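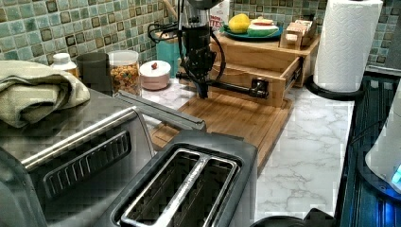 How to Book a Cruise Cabin You'll Still Like on the Last Night

My husband and I have sailed 18 times now, and we still get the brochure out on the kitchen table and argue over the deck plans like it's our very first trip. I love that part! But I have also slept under a dance floor, so let me walk you through how I choose a cabin these days.

Start with the deck plan and leave the price list for later. Every line puts its plans online, and you want the one for your exact ship, because sister ships do get altered over the years. The Prukeo and the Lulstead look like twins from the pier, but the Lulstead had a second coffee bar squeezed in midship and a whole run of cabins changed numbers.

Find a cabin you like the look of, then check the deck above it and the deck below. What you're hoping to see is more cabins. If there's a pool deck overhead you'll hear chairs being dragged at 6 a.m., and a theater underneath means the late show comes up through the carpet (ask me how I know). Blank white spaces on the plan are worth a phone call, as they're often galleys or crew areas with carts going by.

Next, think about motion. Low and in the middle is the steadiest spot on any ship. If you've never been seasick you can please yourself, but for a first crossing I'd give up the balcony before I'd give up midship.

Now look at prices, and look at the whole price. Add the gratuities, the port fees and the drinks package if you want one. We once compared two balcony cabins for the same week in July, and the "cheaper" one came out higher by the time we'd finished adding. Our ceiling for the pair of us is $3000, all in, and I write it at the top of the page so I can't pretend I forgot it.

Then call. I know, I know, but a person can see things the website doesn't show. Issa Qaisi at Plidell Travel has moved us off a connecting door more than once, and those doors let through every word from next door.

Put down your deposit and write down the date your final payment is due. Ours has usually been 90 days before sailing, but read your own terms. Until that day, check the fare every week or so. If it drops, call back and ask nicely for the new rate. We got a nicer cabin on the Cha that way, with a little sofa by the window where I finished 2 whole novels.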